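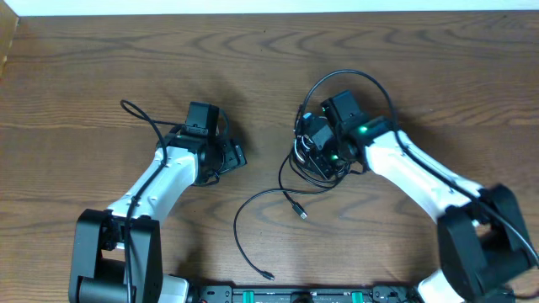 Loose leads on a wooden worktop: the plug ends rest directly on the finish.

Looking after a wooden table used as a workbench

Household notes, Barnau workshop pages
Last revised 2024-07-03

A wooden table makes a serviceable bench for small repairs, assembly and parcel packing. The surface is flat, it is normally at a workable height and it does not chill the wrists as steel does. Its weakness is the finish. Most damage to a varnished or oiled top comes from small hard objects being dragged across it, and cable ends are among the commonest of these.

Cables

Lift a cable to move it. Pulling from the far end draws the plug across the table, and a metal shell will cut a fine line through varnish in a single pass. Lines that run across the grain show far more than lines that run with it.

Give each loose lead a parking place before starting work. A strip of felt 200 mm long, laid at the back of the table, is enough for four or five plugs side by side. Adhesive felt is not recommended, as the glue softens some oils and leaves a tacky patch. Billix sells a weighted felt strip which stays put on its own; a folded tea towel does nearly as well.

Thin wires should be gathered into a flat coil and held with a reusable tie. Avoid rubber bands. They perish, and in warm rooms they mark the wood.

Clamps

Use a pad under both jaws, cork or scrap card, and check the pad again after tightening. It tends to creep. Do not leave a clamp on a finished top overnight: the pressure bruises the surface, and on softer woods the dent may need steam to raise it.

Packing materials
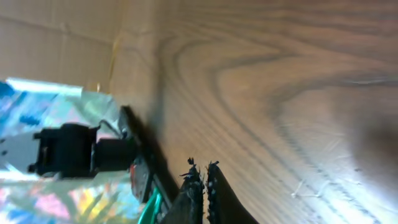
Cardboard and iridescent film on the worktop, with a few stray white fibres on the wood.

Packaging brings two separate problems to a wooden surface. The first is grit. A carton that has stood on a floor carries it on the base, and sliding the box works it into the finish. Wipe the base, or set the box on a sheet of clean paper.

The second is transfer. Some printed or metallised films can leave a faint deposit if they are trapped under a weight in a warm room. Film is a reasonable thing to rest a hard plastic part on for an hour or two while the part is being worked on. Remove it at the end of the session and do not store anything on it.

Tape should never be stuck to the table as a third hand. Where it has been, warm the residue with a hair dryer on the low setting and roll it off with a fingertip. A plastic card will shift what remains. Solvent is a last resort, and should be tried first on the underside.

Threads and lint are best picked up dry. A damp cloth mats them together and pushes them into open grain, particularly on oiled tops.

Routine cleaning

1. Clear the table fully. Working round objects leaves tide marks.
2. Brush along the grain with a soft hand brush.
3. Wipe with a well-wrung cotton cloth. Add 5 ml of mild soap per litre of warm water if the top is greasy.
4. Dry at once with a second cloth.
5. Look along the surface from a low angle towards a window. Scratches and dull patches show this way and hardly at all from above.

We compared three cloths on the bench in June. The Clevita microfibre cleaned fastest but held grit, and needed rinsing after each pass. Plain cotton was slower and gave no trouble. The third, an old towel, shed.

Renewing the finish

Grain direction decides how any repair will look. On straight-grained boards a scratch can be rubbed out with fine abrasive along its length and will vanish once oiled. Figured wood is less forgiving, and a top with wavy dark lines over most of its area, like the one shown with the white wall behind it, has no single direction to follow. Work such a surface in short strokes, turning the pad as the lines turn, and stop as soon as the scratch no longer catches a fingernail. Black cables are easy to pick out against a warm brown of that kind, so there is little excuse for setting a tool down on one.
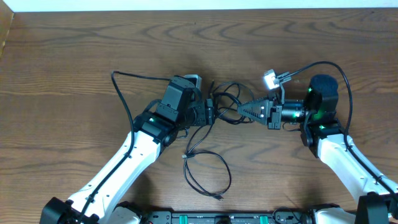

Oil needs less preparation than varnish, and for a table in regular use it is the better choice. Our own bench takes roughly 11 ml per coat, applied with a lint-free pad and wiped back after a quarter of an hour. Gebretsadik hard oil, tin reference 473, has been used here for several seasons with no yellowing so far. Lay used oil rags flat outdoors to dry before disposal - a crumpled rag can heat up and catch fire unaided.

Leave the top clear overnight after oiling, and keep card and film off it for a further week.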